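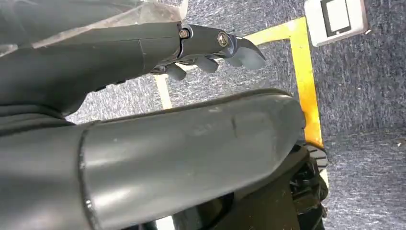
**risov_k:** Thumb still drifts open on my shared-shop build. Servo holds at 426 counts with the hand hanging, then creeps as the arm rotates. I pulled both screws I could reach, including the one in the recess by the wrist, and put threadlocker on each. No change. Firmware or linkage?

**Hirner:** Linkage. Check the pins under the housing before you touch code.

**pendo.rugemalira:** Disagree. If it only creeps under rotation, log the current first. Mine did that in January and it was a deadband setting.

> Check the pins

**risov_k:** Pins have no play by hand. Current log is flat until 817, then steps.

**Hirner:** By hand tells you little - put an indicator on it.

**pendo.rugemalira:** A step is the controller re-engaging. Set deadband to 9 and rerun with the fingers open and nothing in the grip.

**risov_k:** Deadband 9: creep is smaller, not gone. Borrowing Chege's indicator tonight.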